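**Teaching the toilet lid by hand or over the headset?**

**wurkilar_jo** – 29/01/2025
Hello all, and sorry for the ramble. I'm putting together demos for a bathroom job: grip the ribbon on the seat, bring it down gently, let go. I've done 233 by remote control and they look fine until the fingers get near the ribbon, where I dither terribly. Would I be better off holding the arm and guiding it myself?

**Zornov**
Guide it by hand, every time! You feel the weight of the seat through the arm, and your wrist does the clever bit for you. I got more out of 300 of those than out of over 2000 remote ones.

**fan_of_fan**
I have to disagree with my friend there (lovely as he is). If you stand beside the arm, your sleeve and elbow wander into the wrist view, and the robot learns to look for your cardigan. Stay remote, but slow right down for the last hand's width.

**Zornov**
Fair point about the cardigan. I do roll my sleeves up, though!

**Sutrisno Pangaribuan**
We had this same argument at Wendetti in July and ended up mixing the two. Jo, do you start each demo from the same spot? I'd vary it, and keep a few where you miss the bow and come back for it – those little recoveries are worth having.

**wurkilar_jo**
Same spot nearly every time, I'm afraid, so that's tomorrow's job. I'll try 20 by hand as well, sleeves up. My wrist view is below, if anyone has thoughts on the angle.

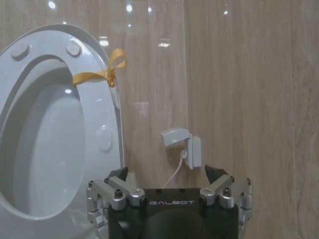

*Wrist view, fingers open, seat up, yellow bow on the right of the ring*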